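Domolura open day, Udenstead
Thu 28 November

I have been wanting to get inside the Domolura place in Udenstead ever since Akua Bonsu told me they'd furnished a whole set of model bedrooms there, and last week I finally got on the list. Sixteen of us went round with Kwaku Abugri, who looks after the rooms and clearly loves them. He let us poke at everything! Mattress edges, seams, the backs of drawers, the lot.

We started in the storeroom, where the spare bedding lives on deep shelves (96 sets, folded so tightly that I went home and redid my own closet), and then went along the corridor to the room I liked best. It has big beige floor tiles and a bed dressed in pale yellow, covered in cartoon characters. I'm a grown woman with plain blue sheets and I wanted that cover immediately.
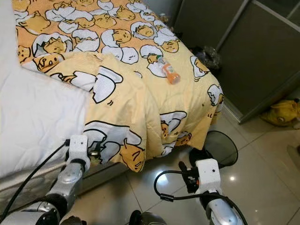
Kwaku's subject is how bedding behaves once people really live with it. A cover that looks perfect on a shelf can slide, bunch up or drag on the floor after one night, and he had plenty to say about hems. His rule at home is to shake the duvet from the foot end, let it settle, and only then fuss with the corners. I've been pulling mine up from the pillow end for years - no wonder it's always crooked.

There was a good long argument over coffee about prints versus plains. Akua is firmly for prints, the busier the better, and says they make a rumpled bed look cheerful. The couple from Kyei wanted everything white. I went in undecided and came out on Akua's side. 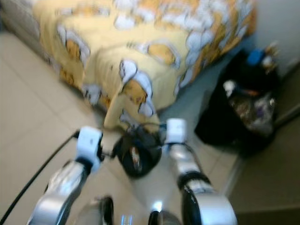 2 min read

After the break we split up, and I joined the group trying out three ways of folding a fitted sheet. Mine came out like a bread roll every time, but the woman next to me got hers flat on the second go and kindly showed me where to put my thumbs.

If you're going, wear shoes you can slip off easily and get the early bus from Deris, as the later one leaves you a long walk. The next open day is in March and I've already put my name down.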